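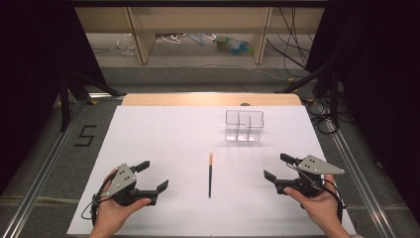

I spent most of April reading job ads. I already have a job (hi, boss, if you subscribe), but a reader wrote in to ask whether all those new pay transparency rules had changed anything for people who are looking, and I said I'd go and see. So I made coffee, opened a spreadsheet and read 165 postings from start to finish, including the paragraphs about office snacks.

Some background if you're new to this newsletter. A growing number of states now want employers to put a pay range in the ad itself. The details differ a lot from place to place: how big the company has to be, whether remote jobs count, what happens if you leave it out. The thinking behind them is pretty much the same everywhere. If you make people guess, the people who were underpaid last time tend to guess low, and the gap follows them from one job to the next. I have done this myself. In my twenties I asked for a number that I thought was bold, and the person across the table said yes before I'd finished the sentence. I can still feel my ears going hot.

Okay, the spreadsheet. Of my 165 ads, 69 gave no pay at all. Plenty of those were perfectly legal, I'm sure, because I pulled from all over the country and the rules don't reach everybody. But it's still a lot of cover letters written by people who have no clue whether the job would pay their rent! "Competitive salary" came up again and again, and so did "commensurate with experience," a phrase I've now read so often that it has stopped looking like English.

The ones that did post a range were a mixed bag. Most were decent: a floor and a ceiling close enough together that you could plan a life around either one. Then there were 11 where the top number was more than double the bottom. I don't know what an applicant is supposed to do with that. Is it one job or two? Is the top figure there for a real person who might be hired, or for somebody who has been there forever and is never leaving? A wide range can be honest, if the company is open to hiring at different levels, but then say so. One line would do it.

My favorite came from a company called Fladbridge, which I'd never heard of before this. They make scheduling software, I think, or something next door to it. Their ad had the range, and then under it a second, smaller range marked as where they expected to make the offer, and then a short note on what would put you at the low end or the high end of it. The whole thing took up less space than the bit about their dog policy. I wanted to applaud.

At the other end was Prolham, who listed a salary with commission, a possible bonus and "estimated equity value" all rolled up into one large and handsome figure. I read it four times. I still can't tell you what lands in your bank account on the first of the month. Watch out for that one, because it seems to be catching on. If an ad says "total compensation" or "on-target earnings," ask for the base pay on its own, in writing, as early as you can. You aren't being rude, and recruiters get asked this all day long.

A thing I hadn't thought about until a few of you emailed me: these ads are useful even if you're staying put. If your own company is hiring for your job, or one a lot like it, the range is now sitting out in public. One reader found her own title posted with a floor that was higher than what she was making after 4 years there. She printed it out, asked for a meeting and brought it with her. She didn't get everything she asked for, but she did get moved up to the new floor, plus a promise to look at it again in the fall. She says the meeting was short and a bit awkward, and that her manager hadn't seen the ad either. (I believe it. In my experience the people who write the ads and the people who run the teams barely talk.)

I should say that it can also sting. Another reader saw the new range, did the math on what she had missed out on over the years and was too upset to bring it up at all. I get that completely. There's no deadline on it. Save a copy of the ad, with the month written on it, and put it somewhere you'll find it again – ads vanish as soon as the job is filled, and then it's your memory against theirs.

While we're on that, a few of you asked whether you're allowed to talk about pay with coworkers. In the U.S., most private-sector employees are, whatever the handbook says, though there are exceptions (some supervisors, for one) and I'm not a lawyer, so please check your own situation before you go around the lunch table taking notes. What I will say is that it helps to go first. "I make this much, and I'm trying to work out if it's fair" goes over a lot better than "so what do they pay you?"

Small corrections corner: in the last issue I mixed up Panasiuk and Prumska in the piece on parental leave. Panasiuk is the one that gives the same leave to every new parent. Prumska still splits it into "primary" and "secondary" caregivers, a setup I complained about at length under the wrong name. Sorry to Panasiuk, and thank you to the three people who wrote in before I'd even finished breakfast.

Next month I want to look at part-time ads, which I left out this time because so many of them give an hourly rate and no hours, and you can't compare anything to anything. If you've run into a good one or a terrible one, hit reply and send it over. Screenshots are great, links are fine, and I'll take your name off before I quote you. Also, if you hire people and you've had to write one of these ranges yourself, I'd love to know how you picked the numbers – I've only heard from the applicant side so far, and I'm sure there's a spreadsheet on your end too.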